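Home Shop Snacks Seaweed Delivery Contact

Search products... Go

Drundik Seaweed Rolls, small bag

Sold by Gasta. Code on the shelf: Gashi 12.

We keep these rolled seaweed snacks in our shop in Dorerora street from last August, and customers come back for them. The rolls are thin, crisp and salty, with a light taste of the sea. They break easily, so please do not put heavy cans on top when you pack your basket at home.

One carton contains 12 bags. You can order a single bag or the full carton, and the price for one bag in the carton is lower. A single bag costs 80 cents more if you choose the gift wrapping.

How to keep them: in a dry cupboard, away from the stove. After opening, eat within 3 days - seaweed takes moisture from the air very quickly and becomes chewy. A clip for bags helps, a glass jar with a tight lid is better.

For children we suggest to cut the roll in shorter pieces. Some people crush it over rice or noodle soup, and this we also recommend.

The bag is blue, with the green rolls printed in the upper half and a red-headed octopus with big round eyes under them. The large writing is in Chinese.

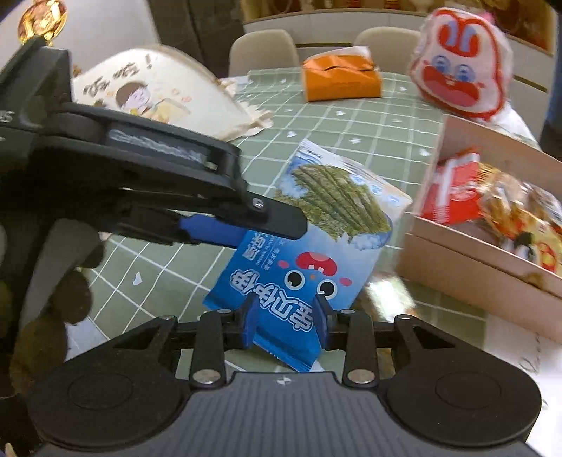 Dušan Gashi: I ordered the carton in winter and all rolls arrived whole. Over soup they are very good, but put them at the last moment. Will you have the spicy one again?

3 comments 12 shares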